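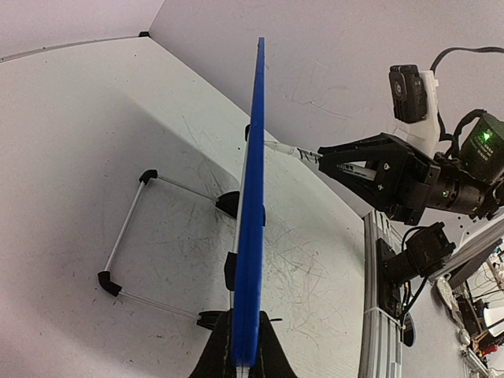
Figure 1. Blue panel, upright, with silver rod and black clip behind it.

Deflection of Thin Shelf Panels Under Sustained Load
Mahlet Derese
Project report, Materials and Structures

1. Background

Low-cost shelving units are usually rated by a single maximum load. The rating says little about how far a shelf bends after the load has been left in place for several days. This slow increase in bending under constant load is called creep. It is a common cause of sagging bookshelves, even when the load is well below the rated value.

The aim of the project was to compare creep in three panel materials sold for home shelving: solid pine, particleboard and medium-density fiberboard (MDF). The panels came from two suppliers, Jakden and Grivitz. Both sell cut-to-size stock, so all test pieces could be ordered to the same length and width.

2. Method

Each panel was 18 mm thick and was supported at both ends on steel bars 600 mm apart. A 6 kg weight was hung from the midpoint on a fabric strap. Deflection was read with a dial gauge clamped to a separate stand, so that movement of the supports would not affect the reading.

The first reading was taken one minute after loading. Further readings were taken once a day for 7 days. The weight was then removed, and a final reading was taken an hour later to find how much of the deflection remained.

Tests were run in the basement of the Greenberg building in August. Room humidity was recorded at each reading but was not controlled.

3. Results

Particleboard showed the largest increase in deflection over the test period, followed by MDF. Pine showed the smallest increase and recovered most of its deflection after unloading. The ranking was the same for both suppliers.

In all three materials the rate of creep was highest on the first day and fell steadily afterward. One Grivitz MDF panel gave a sudden jump on the Friday reading. The gauge clamp was found to be loose, and that panel was retested from the start.

4. Sources of error

Humidity has a strong effect on creep in wood-based boards. The basement was more humid in the second week of testing, when most of the particleboard panels were loaded, so part of the difference between materials may come from the room. Pine also varies from board to board with knots and grain direction.

5. Further work

The tests should be repeated in a humidity-controlled cabinet. Edge strips, such as the Flarneck profile, could be added to the particleboard panels to measure their effect on long-term stiffness.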